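**Cuaderno de taller – adhesivos, febrero, 9:40**

Sigo con la serie de cola de gelatina para la encuadernación de los registros de Mirnitz. Lote 1596, grano medio, remojo en agua desionizada desde ayer por la tarde.

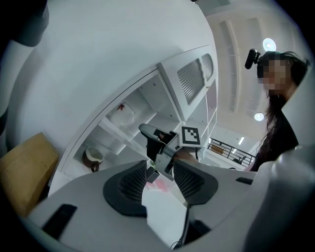
El gel de la noche salió más blando que el del lote 2977 con la misma proporción en peso (una parte de gelatina, cinco de agua). Misma balanza, mismo vaso. Gaëtan sospecha del frigorífico, que abre mal y cierra peor. Yo sospecho del grano: el 2977 era más fino y absorbió todo el agua; en el 1596 quedaba líquido libre encima y lo decanté sin pesarlo. Error mío. La próxima vez, pesar lo decantado.

Baño maría a 55 °C, sin pasar de 60. Dos ciclos de fusión como máximo. Mireille recalienta hasta cuatro veces y dice que no nota diferencia; en mis probetas la pérdida de mordiente se ve ya en el tercero.

Probetas de papel verjurado sobre tela, secado bajo peso entre secantes:

- P1: 2977, un ciclo. Despega arrancando fibra. Bien.
- P2: 2977, tres ciclos. Despega limpio en una esquina.
- P3: 1596, un ciclo. Fibra en el centro, bordes flojos.
- P4: 1596 con almidón de trigo, 1:1 en volumen. Mejor deslizamiento al colocar, seca más lento – demasiado para los lomos, válido para las guardas.

P3 hay que repetirla con el peso corregido antes de descartar el lote.

Agathe pregunta si el registro 3741 puede coserse ya. No: los cuadernillos 2 y 5 siguen con los refuerzos de fondo sin recortar y el hilo de lino de Vasseur es más grueso que el original. Con ese calibre el lomo se hincha y luego no entra en las tapas. Pedir el siguiente número más fino o coser alternado. Prefiero lo primero.

11:15. El pH del almidón da 6,4 con tira. Aceptable. Tiras casi agotadas, apuntadas en el pedido a Clastora.

Pendiente:

- Repetir P3, dos réplicas.
- Humedad de la sala: el higrómetro de la estantería y el de la prensa difieren en 7 puntos. Calibrar con sal saturada.
- Devolver a Solange la plegadera de hueso ancha.
- Etiquetar el bote de mezcla. Caduca en tres días, en frío.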